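From: Gunnel Backlund
To: cell-users list
Date: 8/27/18
Subject: Re: [cell-users] Arm B drops its grip during the battery job

Manikandan Pinto wrote:
> Arm B let go again this morning, same point in the program as before.
> The remote fell flat on the table and arm A kept going with its
> approach as if the part was still there. No alarm on either controller.
> Is anyone else seeing this on the two-arm setup? I lowered the
> speed on B and it made no difference. I have not touched the
> force settings.
>
> Manikandan

Manikandan,

Yes, we had the same thing at Grolstead in May. I don't think it is the speed. I ran the job 100 times after we changed the finger pads and got 16 drops, all of them in the handover step, where B has the remote by one end and A comes in open from the other side.

The wrist camera on A is the best place to look. Step through the images from the approach and check how far down the remote B's pads reach.
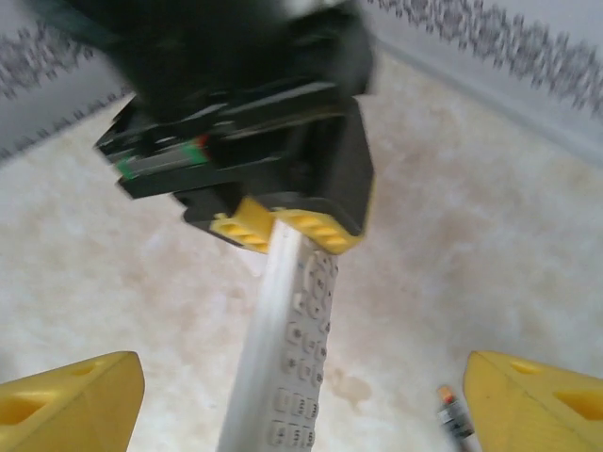 Wrist view from A, fingers open, B holding the far end of the remote.

B only has the tip between its pads. With a long part like that, any touch from A turns into a lot of twist at the other end. The grooves on the pads help against a straight pull and do very little against twist. We moved B's grip point toward the middle of the remote and the next 200 runs had two drops.

The missing alarm is a separate problem and I would fix it first. In our program the grip check ran once, right after B closed, and the result was stored. Nothing read the finger position again after that. If the part fell later, A was still told the grip was good. Thulani Fourie changed it so the check repeats until A confirms its own grip, and a failed check now stops both arms. Before you change anything, look for the line that sets the grip flag and see if anything ever clears it.

Please also keep people out of the cell while you test. Märta Lie reached in to pick up a fallen remote when B had stopped and A had not. She was not hurt, but A closed close to her hand. We now use the stop button for both arms every time, even to pick up a battery.

I would leave the force setting alone until the grip point is moved. We tried raising it and cracked a battery cover.

Can you send me the log from the last drop, and tell me which pads you have on B? Sibel Kurtuluş has the old pad drawings if you need to compare.

Gunnel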